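Soft-material pickup on the shared arm, Sulldale workshop

trovside_tom88
Second night on this.
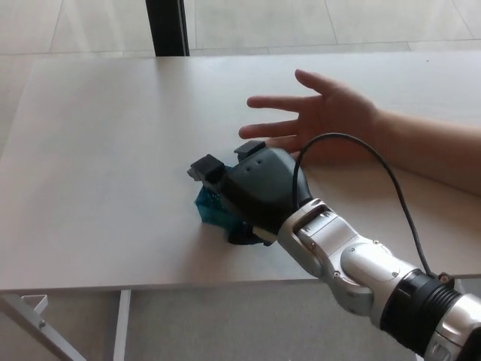
Gripper down on the blue stuff, my hand next to it.

It presses fine but slides on the lift. 14 tries, 60 percent grip force.

plarklow
Go lower on force. You're flattening the folds.

gearbin
Disagree — more force, softer pads. And tie that cable down, the loop will snag.

trovside_tom88
Cable's next. Pads I'd have to order.

plarklow
Try 40 first. It's free.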